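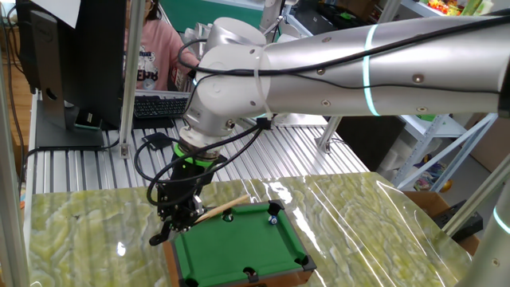 机械臂进了试玩间以后，原来做试玩的同事都去做什么了？

他们还在试玩间，工位也没有搬，只是手上的活换了一大半：重复动作交给机械臂，人负责编排动作、盯过程、看结果，以及判断一件玩具到底好不好玩。试玩组没有减员，下半年还打算再添人手。

这个问题是上期内刊发出去以后收到最多的，仓库的、客服的、门店那边的同事都来问，有人问得很委婉，有人直接写“你们是不是要裁人了”。所以这一期干脆把“Skoltari”项目从头讲一讲，篇幅会长一点，请大家泡杯茶慢慢看。

先说试玩间原来是怎么干活的。Andau 的每一款桌面玩具，在定样之前都要过一遍“反复玩”。小球桌就要反复推杆，弹珠迷宫就要反复倾斜，带抽屉的小厨房就要反复拉抽屉。规矩是老规矩，很有道理，孩子拿到手里就是这么玩的，一个下午能把同一个动作做到大人看了发晕。可是轮到我们自己来做，事情就没那么有趣了。一个人坐在那里推一上午小球杆，前半小时还会琢磨角度，后面就只剩下手在动，脑子早跑到午饭吃什么上去了。更麻烦的是，人累了以后力气会变，推出来的轻重不一样，记录本上写的“正常推杆”，早上的正常和下午的正常根本是两回事。

还有手腕。做过试玩的都知道，抽屉类和旋钮类最伤手腕，组里有好几位同事贴过膏药上班。以前的办法是轮换，推杆的换去拉抽屉，拉抽屉的换去拼积木，听起来挺周到，做下来就是大家的手腕轮着疼。

所以去年十二月 Skoltari 刚立项的时候，组里的第一反应是松了一口气，第二反应才是担心。两种心情都很真，咱们都不用藏着。

Skoltari 的思路讲起来很简单：把需要做很多遍、而且每一遍都应该一样的动作，交给机械臂；凡是需要感觉、需要拿主意的，留给人。白色的机械臂装在铝型材搭的工作台旁边，末端是一只黑色的平行夹爪，夹得住小球桌配的那根细细的木球杆。第一次看到它弯下手腕，对着绿色的小台面慢慢把球杆送过去，屋里好几个人同时“哎”了一声，然后就开始有人给它喊加油了！

加油归加油，头几天的成绩相当难看。小球桌的球杆太细，夹紧了容易歪，夹松了一碰球就往后滑；推重了球直接飞出桌面，滚到柜子底下，大家趴在地上找。抬高一点，杆头从球上面擦过去；放低一点，又蹭到绒面。一个五岁小孩抓起来就会的动作，真要一步一步讲给机器听，才发现里面有那么多讲究：手先停在哪里，杆头离球多远起步，碰到球以后是停住还是再送一点点，送完往哪边收。

偏偏这些讲究，全在试玩组同事的手上。调试工程师会写程序，会标定坐标，可他们不知道小球桌应该怎么推才像一个孩子在推。于是出现了很有意思的一幕：工程师坐在屏幕后面，试玩组的同事站在旁边比划，“再斜一点”“别这么客气，小孩没这么斯文”“这一下太准了，换个歪的”。工程师后来说，这几句话比需求文档管用多了（需求文档的作者正是本刊编辑，虚心接受）。

现在试玩间里多了一种新活，我们内部叫“编动作”。一款新玩具送进来，先由人玩，不限时间，随便玩，玩的时候把自己下意识做的动作记下来：会不会拿杆子去敲边，会不会把球直接用手塞进袋口，会不会把整张桌子翻过来倒球。记完以后挑出需要反复验证的，拆成机械臂能做的小段，再一段一段教给它。教的办法也不神秘，在低速模式下一个点位一个点位地设，设完放慢跑一遍，看着没问题再提速。组里年纪最长的一位同事，立项那会儿说自己“看见菜单就头疼”，眼下编动作编得最细的就是这位，连球杆推出去之前那一点点犹豫都编进去了，还专门起了个名字，叫“想一想再打”。

说到数据，给大家报一个让我们很得意的。小球桌这一款，机械臂在最近一轮里连续完成了 2381 次推杆，每一次的位置和速度都有记录，做完以后把曲线拉出来一看，木杆前端的磨损从哪一段开始变快，清清楚楚！以前碰到这种情况，记录本上只会有一句“杆头有点毛了”，至于什么时候毛的，得靠回忆。设计组拿到曲线以后当天就过来要样品，两边凑在一张桌子跟前讨论杆头要不要换个倒角，讨论到食堂都快收摊了。

换一套动作也比当初快多了。项目刚开始的时候，从一款玩具换到另一款，要折腾大半天，重新固定，重新找位置，再从头试一遍。现在熟了，准备工作做得好的话，40 分钟就能换完开跑。省下来的时间主要用在两个地方，一个是多玩几遍人工试玩，另一个是把旧款拿出来补测。以前补测总是排不上，新品一来就往后推，推着推着就推没了。

再说说一天的安排，很多同事对这个好奇。早上到岗第一件事是看设备，夹爪有没有松，线缆有没有绕住，台面上的东西是不是在该在的位置。线缆这件事要特别提一句，手腕那一段的线最爱出状况，转来转去容易挂到别的东西上，所以开跑之前都要用手顺一遍。接着是低速空跑，旁边的人要看着，手放在能够到急停的地方。空跑没问题，放上玩具，正式开始。过程里试玩组的同事坐在自己的工位上，可以干别的，写报告也好，玩另一款新品也好，但是要留一只耳朵。大家都说声音最灵，球杆碰球是很脆的一声，哪一下闷了，多半是位置跑偏了，抬头一看，八九不离十。

有人问，机器自己跑，人还坐在那里干嘛，不能走开吗？目前的规定是不能。设备运行时试玩间里必须有培训合格的同事在场，进入运动范围之前先停机，衣袖和挂绳要收好，这几条没有商量的余地。等安全围挡那一部分验收完，会再讨论能不能放宽，到时候一定提前通知，也一定先听试玩组的意见。

下面这一段写给担心岗位的同事，我们尽量说得具体一点。

试玩组的岗位名称和职级没有变，工资结构也没有变。原来按轮次计算的那部分补贴，曾经是大家最担心的，轮次都让机械臂跑了，补贴怎么算？经过几次讨论，这部分已经改成固定发放，标准按改制之前的水平定，没有往下调。新增的“编动作”属于技能项，考核合格以后另有津贴。考核不考理论背诵，就考实际操作：给一款没见过的玩具，自己玩，自己挑动作，自己教，最后讲讲为什么这么挑。愿意考的随时报名，暂时不想考的，照样做人工试玩和结果评定，这两块的活只多不少。

培训的名额也放开了。最早一批只有试玩组参加，后来包装组听说了，也想来，客服组也有人报名，理由非常充分：天天接家长的电话，哪里容易坏比谁都清楚！客服组那位同事来的头一天就提了一条，说家长反映最多的情况是孩子喜欢拿球杆去捅袋口，而我们的动作清单里压根没有这一项。当场补进去，跑完果然看出了问题，袋口里侧的卡扣需要加厚。这条改动已经进了下一版图纸。

也得讲讲不那么顺的地方，光报喜就没意思了。

第一是吵。机械臂自己的声音不算大，可是玩具碰撞的声音一直在重复，坐得近的同事听久了会烦。现在的办法是把碰撞声大的项目集中排在一个时段，另外给每个工位配了耳罩，戴不戴随意（戴了的话，刚才说的“留一只耳朵”就要换成旁边同事来留，请互相打个招呼）。隔音板的方案在比价，希望能早点定下来。

第二是反光。台面铺了一层光亮的石纹面板，顶灯一照，亮一条一条的，盯久了眼睛发酸。有同事建议换哑光面，也有同事觉得亮面方便看清小零件掉在哪里。两边意见都有道理，打算先换一块试试，用一阵子再定。

第三是有点冷清。这一条是匿名意见箱里收到的，写得特别好，原话是：“以前大家一起推杆的时候会聊天，手在动，嘴也在动，一上午很快就过去了。现在各看各的屏幕。”读完以后我们几个人都沉默了一会儿。重复劳动是累，可那张长桌边上的热闹也是真的。所以从这个月起，人工试玩改回围桌进行，新品到了先一起玩，玩的时候不许开电脑。第一场玩的就是那张小球桌，大人打得比孩子认真多了，还吵出了一套规则，犯规的要去倒水。

第四是学得慢的同事有压力。这个要跟大家讲清楚，进度不排名，不公示。教机械臂做动作这件事，有人一上午就上手，有人要练好些天，都很正常。带教的同事请多一点耐心，遇到不会的，让对方自己动手按，别急着把控制器接过去（急性子的几位，说的就是你们）。

外面的同行也来看过。Sturomska 那边的分部上个月派人过来待了两天，他们做的是木质拼图，重复动作以按压和插拔为主，跟小球桌不一样，但是编动作的那套办法完全用得上。他们回去以后已经在腾地方了，打算先从一款产品开始。我们给的建议只有一条：让天天玩玩具的人从第一天就坐到桌子边上来，别等设备调好了再请他们来“学习”。我们自己当初就晚请了几天，柜子底下那些球，就是那几天滚进去的。

Yáñez 仓库那边的情况也顺便说一下，因为不少人把两个项目混在一起了。仓库上的是分拣输送线，跟 Skoltari 没有关系，负责的团队和时间安排都不一样，岗位方面的说明会由仓库自己发。有疑问请直接问仓库的负责同事，别在试玩间门口拦人打听，他们真的不知道。

接下来的安排：小球桌这一款收尾以后，轮到弹珠迷宫。迷宫的难点在于倾斜的节奏，孩子玩迷宫常常一着急就猛地一歪，这个“一着急”怎么编，组里已经争了好几轮，欢迎各位家里有小朋友的同事提供素材，讲讲他们是怎么歪的，越详细越好。再往后是带抽屉的小厨房，手腕疼过的同事对这一款期待已久，纷纷表示要亲眼看着机械臂拉抽屉。

想来试玩间参观的，请提前在内网登记，分机 3590 也可以约。每次人不要太多，进门听同事讲一遍安全规定，头发长的请扎起来。设备运行的时候请站在地面黄线外面，想看细节可以等停机以后再凑近。围桌试玩也对外组开放，空位不多，先到先得，会玩不会玩都没关系，输了记得去倒水。

另外，下一期编动作培训的报名表已经放在内网首页，包装组和客服组的同事请先跟自己的组长对好排班，再填表。耳罩有大小两个尺码，领的时候现场试一下，上次有人领错了，戴着一直往下掉，请拿到前台来换。

Andau 内刊编辑组
2020年3月7日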